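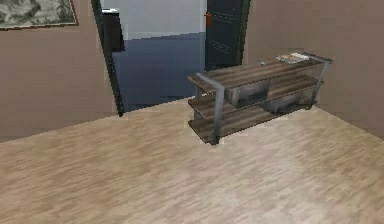 The telephone rang at ten minutes past four in the morning, and Hemant Nigam answered it before his wife could wake. It was the duty officer from the ministry.

"They have moved the second battery," the officer said. "It is now on the north side of the strait."

"How many men?"

"Our people say 320. Kindier says it is an exercise."

"Kindier always says it is an exercise," said Hemant, and he went to look for his shoes.

He had been the Deputy Minister for Foreign Affairs of Cusuvum for six years, and in this time he had learned that a small country between two large ones does not sleep very well. To the north was Kindier, with its ships. To the south was Zadside, with its bank loans and its radar station, which it had built on the Cusuvum hills under an agreement of 26th January. The agreement said that the radar was only for watching the weather and the fishing boats. Hemant had written that sentence himself. He was not proud of it, but it was good grammar.

In the car he read the agreement again. It had two secret pages. The second page said that Zadside could bring "additional equipment" in case of "changed conditions", and it did not say who would decide that the conditions were changed. He had asked for one more line there. The Zadside delegation had been very polite, and had served lunch, and after the lunch there was no more time.

Pramila Kashyap was already in the meeting room. She was the ambassador of Zadside and she had put on a grey suit, as if she had known yesterday that she would be called today. She stood up when he came in.

"Deputy Minister. I am sorry about the hour."

"Please sit. Have they given you tea?"

"Two times."

He sat opposite her. He had known her when they were both young secretaries at the fisheries talks in Diệp, where it rained for the whole of July and the hotel had only one dry staircase. They used to sit on it in the evenings and correct each other's drafts. She had been better at commas.

"My government believes that the conditions are changed," she said.

"Because of a battery?"

"Because of a battery on the north side of the strait, which can reach your capital."

"It could reach my capital from the east side also," said Hemant. "It could reach it last year. Nobody telephoned me last year."

She opened her folder and passed him one sheet of paper. It was a list of the additional equipment. He read it slowly, as he always did, with his finger under the line. There were launchers, and fuel trucks, and beds. The beds were on the last line. There were 3,014 of them.

"This is a lot of weather," he said.

Pramila did not smile, but she looked at the window for a moment, where it was still dark.

"The ships are loaded?" he asked.

"I cannot tell you that."

"Then they are loaded. When Kindier moves its battery, your ships are already loaded. It takes a week to load such ships, Pramila. What did you know last week?"

It was the first time in many years that he had used her name in this building. She closed the folder.

"I knew that I should pack a grey suit," she said. "That is all they told me. I am saying this to you and it is not a thing the ambassador has said."

He thought about his Prime Minister, who would wake at six and want one clear sentence. If Hemant said yes, Kindier would call it an act of war. If he said no, Zadside would ask for its loans back before the summer. There was a third possibility, and it was small and not very brave. It was a question of grammar.

"The second page says that equipment may be brought," he said. "It does not say that persons may be brought. Equipment does not sleep in beds."

She opened the folder again and found the place. He watched her read it, then read it once more.

"My lawyers will say that persons are understood."

"How long will they need to say it?"

"If I send the question in writing, to both departments?" She took out her pen. "Nine days. Perhaps ten, if I write it badly."

"You never wrote anything badly."

"I can try," said Pramila, and she asked him whether there was any more tea.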